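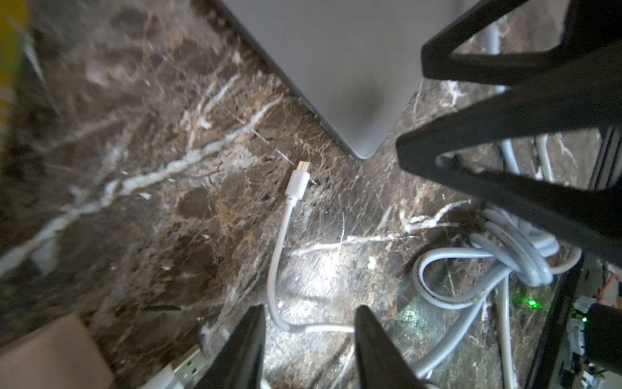 *Wrist camera view on the marble bench, with the fingers open and the micro-USB end just past the tips.*

## Perception update: cable ends on hard surfaces

Most of the work on Zokby since the last issue went into one module, the one that finds the end of a thin cable and hands a grasp pose to the planner. It did well on the gray mat we had used all winter. On veined marble it did badly. A white vein and a white cable are close in width and close in brightness, and the old segmenter would follow the cable for a while, jump onto a vein, and report an end point where there was only stone.

Arūnas Šimkus rewrote the tracing step in March. The new version starts from the connector and works backward. A small detector proposes connector housings, and the tracer grows a curve out of each one, checking at every step that the curve bends the way a cable can bend. Veins fork and fade, so they tend to fail that check early. If a trace dies before it reaches the minimum length, the candidate is dropped and the next one is tried.

Glare is handled separately. Polished stone gives a bright spot that moves with the camera, so the module now compares 2 views taken from slightly different wrist poses and masks whatever shifts the wrong way. This adds a short pause before each grasp. We think it is worth having, but you can turn it off with `glare_check: false` in the Onetti config.

We also changed what happens with blurred input. Frames taken while the wrist is moving used to go straight into the tracer. They are now scored for sharpness first, and low scores are kept for coarse localization only. The planner won't commit to a grasp until it has a sharp frame from a still wrist.

For testing we recorded 600 approaches on the marble and labeled the cable ends by hand. The old module placed the end wrongly in 183 of them. We are still running the new one over the full set and will print the result when it is complete — please don't quote numbers from the partial logs in the shared folder.

Known problems:

- Coiled cables. Where loops of similar color cross, the tracer can switch strands. It still finds the connector, but the predicted drag direction may be wrong.
- Connectors close to the edge of a larger device. The collision margin in Kadlec is conservative and sometimes rejects a reachable grasp.
- The arm's own struts. The self-mask is built from the nominal camera mount and needs redoing after any change to the wrist.

The new tracer is on the `cable-ends` branch. You will need to rebuild the self-mask before the first run, and old recordings have to be converted with the Gromby import script, version 6 or later. Bug reports go to Arūnas, with the raw frames attached if you have them.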